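I will defend the office whiteboard until they pry the marker out of my hand. There, I said it!

We moved into the Gwynne building in Skernunport back in May, and the first thing anybody asked was whether we still needed "that old thing." We had just signed up for Flomerach (14 seats, shared boards, sticky notes that fly around the screen) and the feeling was that a real board was like keeping a fax machine. I dug in my heels. It came with us on the truck, and I've been insufferable about it ever since.

My case is pretty simple. When I write on a wall, I have to stand up. When I stand up, someone wanders over. Then they grab the other marker and tell me I'm wrong, usually before I've finished my arrow, and that's the best part of my day. In 7 years of shared screens I've had that happen maybe twice.

And I love a full board! Blue ink, dark ink, a diagram squeezed in next to somebody's notes. It tells you people have been thinking in there.

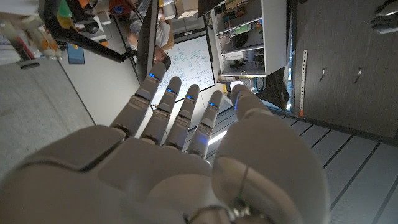

Bullier wrote in after my last column to say a full board is just a board everyone's scared to erase, and that a "do not wipe" note once stayed up so long the ink had to be scrubbed off with rubbing alcohol.

Okay, fair. We've had that too (ours was a lunch order). But a file sits around forever as well, and I have 800 of those I'll never open again. At least the lunch order got in my way until I dealt with it.

So keep your board, buy decent markers, and throw the dead ones out instead of putting them back in the tray. I'm looking at you, second floor.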